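## Our Monday visit to the kitchen robot at Koveden

*For the members' newsletter, April issue*

Those of you who came on the Monday visit already know most of what follows. I write it for the others, because the list was full in two days and I had to send many apologies.

Koveden is the training center behind the old Prunska dairy, ten minutes on foot from the bus terminal. We were received at the side door by Styliani Alexiou, who has run the robot kitchen there for two years. She divided us into two groups. One group began in the lecture room with coffee, and the other went directly to the counter, where the arm was already switched on. I was in the second group, and I will tell it in that order.

The task of the day sounds very small. There is a plate with toy food on it, there is a small green dish on a cutting board, and the arm must bring one piece of food from the first to the second. It must do it again and again, with the pieces placed differently each time, and it must not touch the other things in the kitchen. Ms. Alexiou told us that visitors always expect something faster. She prefers to show the slow work, as it is the real work of her team on most days of the year.

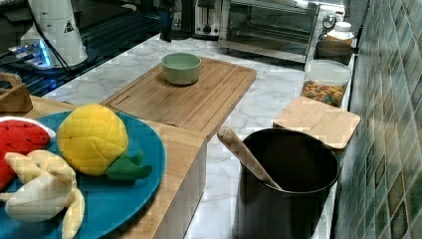 Before the first run she explained the rules for guests. We had to stay behind the yellow tape on the floor and keep our bags off the counter. If somebody wished to ask something during a run, it was better to wait until the arm had returned to its resting position. The rule about bags was broken once (by me, I am sorry), and the run was started again from the beginning.

The team calls its control program Toner. I asked where the name comes from and received three different stories, so I will not print any of them. With Toner, a person first guides the arm by hand through the movement, and the program stores the positions together with what the cameras have recorded. When enough of these guided runs are collected, the arm tries alone. For the present task they have 255 guided runs, and the goal before summer is 1000. A good morning gives them about 60.

Cristóbal Zúñiga did the guiding for our group. He works with two fingers and very little force, and he speaks to the arm quietly in Spanish, which our younger members enjoyed very much. He let three of us try. I can report that it is harder than it looks. The arm follows your hand willingly, but you must think about the wrist, the elbow and the closing of the fingers at the same moment, and my own attempt ended with a lemon on the floor. Mr. Zúñiga stored it anyway under "bad examples," and he said that those are useful too.

After the guided runs we changed to the independent ones. We saw six of them. Four succeeded, one was stopped by Ms. Alexiou with the red button because she did not like the angle of approach, and in one the arm closed its fingers a little beside the object, lifted nothing, and carried this nothing very carefully to the dish. There was applause for that one also.
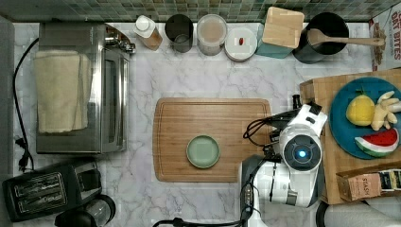
**Why is the food made as toys and not real?**
The team repeats the same movement many times in a day, and real fruit becomes soft and changes its shape after some handling. Toy pieces keep their form, so one run can be compared with another. Real food will come in a later stage, beginning with lemons and small potatoes.

Then the groups changed places and we went to the lecture room. The talk was given with slides by Ms. Alexiou, and it lasted longer than the program said, but I did not hear anyone complain. She spoke about the history of the project, which started with a grant from the Athanasiadis fund for equipment that helps people to stay in their own homes. The first idea was an arm that could open jars. It was given up after one winter, mostly for reasons of safety. Placing and fetching was chosen as the second idea, and it has stayed.

She was open about what the arm cannot do. It cannot yet judge if a thing is slippery. It has difficulty with shiny surfaces, where a reflection can be taken for an edge. It also needs a person in the room at all times, and this will not change soon. Mrs. Halvorsen's question about the cost of one such kitchen was answered with "less than a car, more than a very good bicycle," and we could not get a more exact number from her.

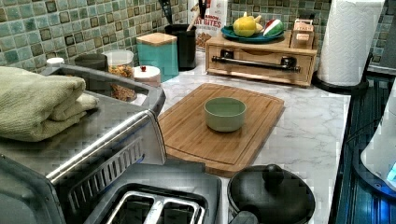

My own question, which I had brought from home, was about tidiness. At my mother's house there is no free surface anywhere, and I wanted to know if a robot needs an empty kitchen. Ms. Alexiou answered that an empty kitchen teaches it the wrong lesson. For this reason they leave ordinary things standing where a family would leave them: the roll of paper towels on its holder, a folded towel on top of the big appliance, a row of containers against the tiles. The arm has to learn that these are not its business. I found this comforting. From time to time they also move things a few inches overnight, so that the program does not depend on one arrangement.

Some practical remarks for the next visit. Koveden can receive us again in the fall, again with two groups. The side door has one high step, and a ramp is brought if we ask for it the day before. Please wear flat shoes, since the standing part takes almost an hour. Photographs are allowed, but without flash during the runs. Children from ten years are welcome with an adult, and they may also try the guiding if they can reach.

If you want to be on the list, write your name on the sheet by the library desk or tell me after choir. Members who could not come this time will be put first.

I still have one gray scarf and one umbrella with a wooden handle from the lecture room. They are in my office and can be collected any afternoon.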